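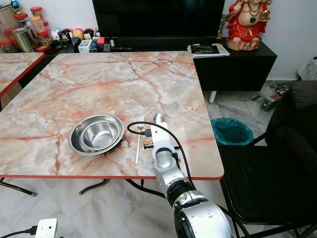

Cell notes: the arm at the Nalludgate table

Home
News
Workshop
Members

Varela sold us the idea that their arm could be set up in 40 minutes by anybody who can read. Arne Görtz gave up most of a Sunday to it, and I'd like that on record before we sign for a second one.

The table job is plain enough. Steel bowls, one nested in the other, a fork, a spoon. The arm comes in from the right-hand corner and works over the cutlery. It has 1,518 logged cycles on it since the last service, and the gripper has started to close a little off center. Busard's advice was to recalibrate and call back. Arne did that twice and got the same offset both times, so I have my doubts about the calibration routine as well as the gripper.

What did help was going over the mounting bolts. Two had backed off. He retorqued them, ran 20 slow passes and the offset shrank to something we can live with for now.

The cable is my other complaint. It hangs in a loop off the wrist and over the tabletop, right by the fork. Dristton sells a clip kit for 65 dollars and swears it cures snagging. Maybe – I have heard that about three other clip kits. Until one is fitted, please check the loop before every run and keep the speed at the low setting.

Bolts get checked weekly through June. Write the reading in the log even when it hasn't changed. If the drift comes back with the bolts tight, the gripper goes back to Varela and they can set it up in 40 minutes themselves.

Last updated: June
Contact the editor | © Nalludgate Workshop Newsletter | Back to top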